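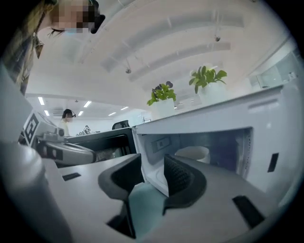 My whole week is about one shelf of the kitchen, so I make a thread. We moved to Adton in October and the kitchen is small, the kind where you open one door and another door must be closed. I measured the counter and wrote the numbers on the wall with pencil. The white microwave got its place, with the door that swings open over the counter, and on top of it I put the two plants in white pots, the one with dark purple flowers at the left and the leafy one more to the back. My cup lives inside, toward the back, and I forget it there most mornings.

2/ The leafy one I carried on my knees the whole bus trip from Werkatach. The driver asked me if it has a ticket. I did not understand it was a joke and I looked for my card again.

3/ Question to people who know plants: is the top of a microwave a bad place? I use it for 2 minutes in the morning and 2 in the evening, not more. My neighbour Hefin Gittins says the warm air will dry the soil. My mother says her plants stood on the fridge all my childhood and they grew like weeds.

4/ I also read the booklet that came with the microwave (I like booklets, it is good for my vocabulary). It wants free space on the top. So the plants are maybe illegal. I will look for a small shelf, 254 mm deep at the most, otherwise the cupboard above does not open.

5/ At Humphreys they had one in the right colour but too deep. The man offered to cut it. I said I will think, and then I thought in the car park for a good while and went home without it.

6/ Other thing I learned this week: here people say "zap it". I said to my colleague "I will microwave my rice" and she said "just give it a zap, love". I have written it in my notebook, next to "arvo" and "chuck it in".

7/ For cleaning inside I do a bowl of water with lemon, then wipe with a soft cloth. The smell of the fish curry took three lemons. I am sorry to everybody on the second floor.

8/ Somebody asked what the purple one is called. I don't know – the label was already gone when I bought it at the Namine market. If you recognise it, please write me. I water it when the soil feels dry to my finger and I turn the pot a little every time.

9/ Update: Hefin has an old shelf in his garage and he will measure it tonight. Until then the plants stay where they are and I take them down when I cook my porridge.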